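I've had the Comness two-arm tabletop kit running in simulation since May, and I like it a lot. You get two black arms on a gantry table, a handful of blocks, an open box and a tray, and a training recipe built on Vadow, the imitation method everyone in my feed is trying.

The surprise was how little data it wants. I recorded 50 demos, trained overnight, and got 80 percent on block-to-tray. My old setup needed far more babysitting to reach 60!

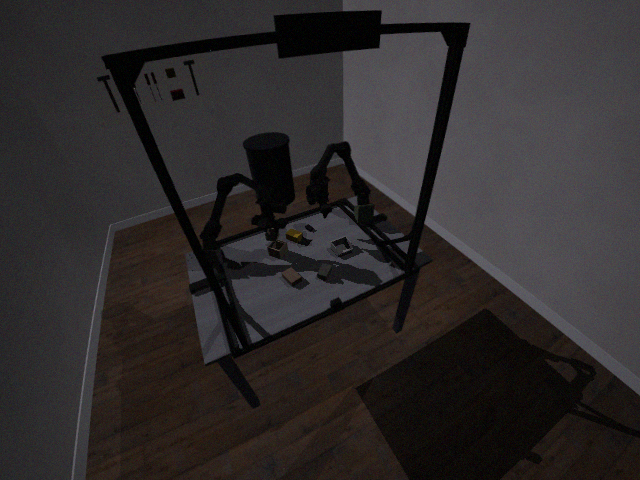
Mekley wrote back that the score would drop once the lighting changed, and that shadows had wrecked their own runs. Fair point – so I tried it. With the lights moved, I got 22 good runs before the first miss. I was grinning by then.

Clutter is a harder test. Blocks sit at odd angles, the colors are close to each other, and both grippers have to share the space. The policy still picks sensible grasps most of the time (the yellow block is its favorite, I swear). 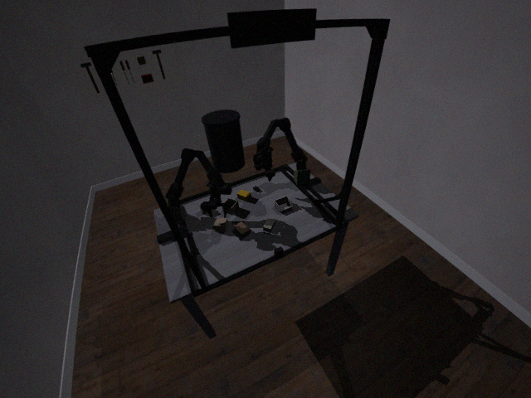

## What I'd change

The docs are thin on camera setup, and exporting to Tanoli takes two tries. Small stuff – I'm keeping it installed.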